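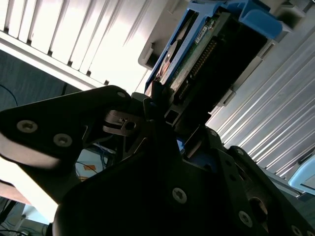

Silver screws in a black housing, with a small metal bracket beside it.

Soledad Retamal does not think your old computer is safe just because you emptied the trash. She also doesn't think you need to pay Pluvico $80 to fix that.

I went to see her in Barrientos expecting a sales pitch for data wiping. I had my doubts about the whole business, and she had more.

"People are told there is a thief behind every yard sale," she said. "I'd like to meet one of these thieves. Mostly I meet people who lost their own wedding pictures."

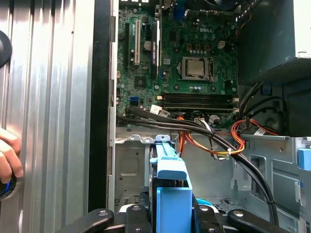
So is the fear made up? Not quite, she said. Deleted files often can be brought back, and tax forms are worth some care. What she objects to is the price, and the certificate that comes with it.

"It's a piece of paper. Who checked?"

I asked about the claim, repeated in a flyer from Soreck, that 68 percent of used drives hold private files. She shrugged. "Which drives? From where? I asked them in May and I'm still waiting." 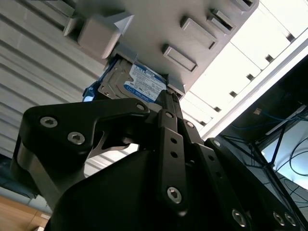
A hard drive with its label showing.

Her own advice is dull. Copy what you want to keep, then open the copy to make sure it works. Encrypt the drive while you still use it. Free tools will overwrite an older hard disk, though it can take all night.

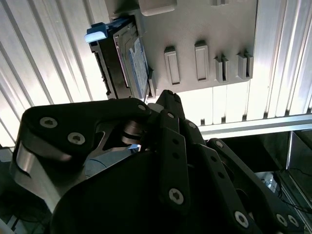

Would she trust that with her own bank records? She took a while to answer.

"Mine, yes. For a clinic with 1,000 patients, I'd want the drive shredded, and I'd want to stand there and watch."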